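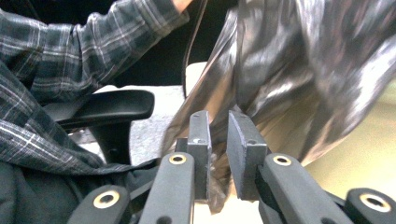 Photo: Raquel Pinheiro

Teaching a gripper to handle shiny plastic bags: hand-held demos or remote control?

Posted by Raquel Pinheiro in Learning from Demonstration

Hi all! I've been lurking since February and finally have something worth asking. I'm collecting demonstrations for a bag-handling task with a hand-held gripper (two flat fingers, camera looking down past them, the usual layout). The goal is simple to say: pick up a crumpled silver bag, open it out a bit, and lay it on a tray. Later on a small arm should do the same thing on its own. The photo is a frame from one of my recordings, with the bag pinched between the fingers.

I have 290 demos so far and I love doing them. You get such a feel for the material! But the trained policy is all over the place. It goes to the bag nicely, closes, and then one of these happens:

- it closes on a fold that has nothing under it and comes up with air
- it gets a good pinch, lifts, and then just hovers as if it has forgotten what it's holding
- it lets go way too early, usually when the bag swings out and fills the picture

My settings, in case they matter: one camera on the tool, no outside camera, gripper width saved with every frame, training on Rastura with mostly default values. I do the demos sitting down in my office chair, and I work pretty fast. Same bag every time, though it changes shape so much that I told myself this counted as variety.

So, two things. Should I switch to remote control (we have a Kerka leader arm I can borrow in the evenings) so that the demos match the real arm? And is 290 simply too few for something this floppy? I was planning to push on to 500 whatever the answer is, but if I'm recording the wrong thing I'd love to know before my wrist gives out.

Thanks in advance, I'm having a great time with this.

Dayana Espinoza
Marked as helpful by the poster

What a fun task! Film is my favorite thing to teach and also the thing that has eaten the most of my evenings. I'd stay with the hand-held tool. I've done bags both ways, and with remote control I could never feel the moment when the film catches, so I squeezed, waited, squeezed again, and all of that waiting ended up in the data. With the tool in your own hand you just know.

Three of your details jumped out at me.

Speed first. Look at the edges of the bag in the frame you posted, they're smeared, especially over on the right. If a lot of your recordings look like that, the policy is learning from a bright blur at exactly the time it has to decide whether to keep holding. Slow the lift down until the wrinkles stay sharp, and turn your exposure time down if you have the light for it. I count "one and two and" under my breath during the lift. It feels silly and it works wonderfully.

Then the size of the bag in the picture. Once it's up, yours takes over most of the upper right, and the policy can't see where it's going anymore. Two ways around that. You can pinch nearer the middle so less of it flares out to one side, or you can turn the tool before you lift so the loose part hangs away from the lens. I like the second one. Whichever you pick, do it the same way in every demo for the first couple hundred, and only then start mixing in other grips. My first bag set had four different grip styles in it and the arm tried to average them, which was hilarious to watch and no use at all.

Last, your hovering problem. Check how you end the grasp. Most of us pause after closing without noticing, while we look to see if we've got it. Go through twenty or so recordings and plot gripper width against time. If there's a long flat stretch with no motion right after closing, trim it, or record new ones where you close and go. I had exactly this and trimming cured most of the hovering overnight. I didn't record a single new demo!

About the same bag every time: please get more bags! Different sizes, some matte ones, a clear one if you can find it. Your silver one reflects whatever is near it, so the policy may be learning your shirt and your lamp. Change the shirt too, I mean it. And move the chair now and then, or stand up. The arm won't have an armrest next to it.

On the count, I had 646 in my best set, but I'd take 290 clean ones over that any day. Fix the speed and the pauses before you go for 500.

Joana Loureiro

Use remote control. The demos have to come from the same arm that will run the task or it won't transfer. Also try a bigger model.

Jozefína Matoušek

I'd disagree a little with Joana, though there's a real point in there. Hand-held demos transfer well if three things line up: the fingers on the arm are the same as the fingers in your hand, the camera sits in the same spot relative to them, and you only make moves the arm is able to make. People forget the third. Sitting in a chair you can swing your elbow out and twist your wrist in ways a small arm can't follow, and then the controller clips the motion and the bag ends up somewhere else.

Quick way to find out, and quite satisfying to do: take 5 of your recordings and replay them on the arm directly, no policy involved, with a bag placed where yours was. It won't be exact with something so soft, but you'll see right away if the path is reachable. If the replays look good, your demos are fine and the trouble is in what the policy sees. If the arm stalls or cuts corners, it's your motion, or your calibration is off.

I would still borrow the Kerka for one evening. Use it for recoveries. Let the policy run, and when it closes on an empty fold, take over by remote control, open, back up, and go in again a little lower. Save those as separate episodes. Even a few dozen of them made a lovely difference on the pouch task we did at Godinho, where the gripper used to carry nothing to the tray with great confidence.

For the empty fold itself, aim the demos at places where film is bunched together and skip the tall single ridges. They look tempting from the tool camera because they catch the light, and they collapse the second a finger touches them. If your fingertips are smooth, a thin strip of rubber helps too. Put it on both the hand-held tool and the arm, or you're back to a mismatch.

Comments on this answer

Raquel Pinheiro: This is so good, thank you both! I plotted the widths last night and there is a pause in nearly every recording, I had no idea I was doing it. Replays are next. Dayana, I've dug out a matte bag and a clear one, and a plain shirt.

Dayana Espinoza: Yay! Post the plots if you can, I'd like to compare them with mine.

Chibuzor Olatunji: Does trimming the pause mess up the timestamps? I tried it with Unura and my gripper signal ended up shifted against the video.

Jozefína Matoušek: Cut the video and the signals together by frame index, then write new timestamps for the whole episode. If you only drop rows from one of them, you get that shift.

Chibuzor Olatunji: That was it. I was only dropping rows from the signal file. Thanks!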